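Two arms, one card holder and a lot of page turning

Fri 14 October

I finally got over to Undimside this week to see what Yaqin Yan and Kenneth Fajardo have been up to, and I stayed way longer than I meant to! Their project is called Sellell, and it's a method for teaching a pair of robot arms to handle thin, floppy stuff. Plastic sleeves, pages, tabs, all the things I fumble with at the checkout myself.

The idea is pretty simple once Yaqin draws it on a napkin (she did, I kept it). Instead of learning one long routine, the arms learn short moves, and a second model picks which move comes next by comparing the wide view of the cell with the close view from the wrist. If the two views disagree about where a page is, the arms slow down and look again. I asked if that makes everything painfully slow. Kenneth said a little, yes, and he'd take it.

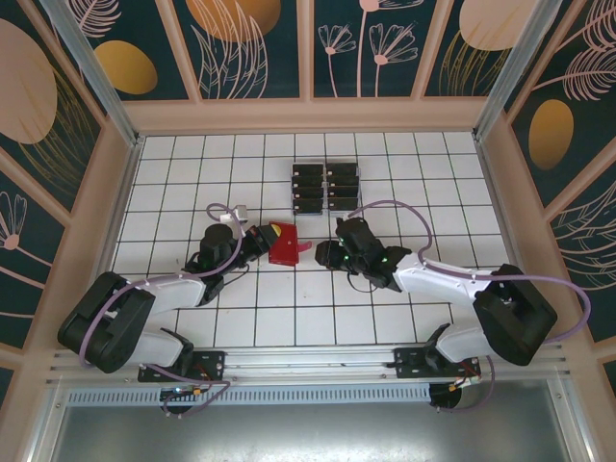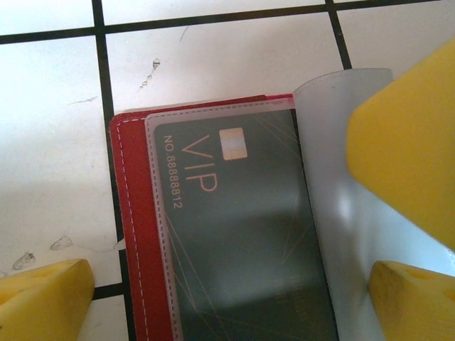
The wide view of both arms, then the close one with the VIP card in its clear sleeve.

So, does it work?

Better than I expected. They trained it on 436 demonstrations, all done by people steering the arms by hand, and then ran 52 test trials on page turning. The old version, with no wrist view, got 19 of those right. The new one got nearly double that, and Yaqin was quick to tell me she wants more trials before anybody gets excited. (I got excited anyway.)

Glare is still the big headache. Shiny plastic can look like an edge that isn't there, and most of the misses they've logged come down to that. Kenneth has 3 ideas for fixing it and wouldn't tell me his favorite, though he did spend a long time talking about lamps.

Usaven is paying for the next stretch of work, and the write-up goes to the Papadopoulos workshop in January. I've already asked if I can come back before then and try steering the arms.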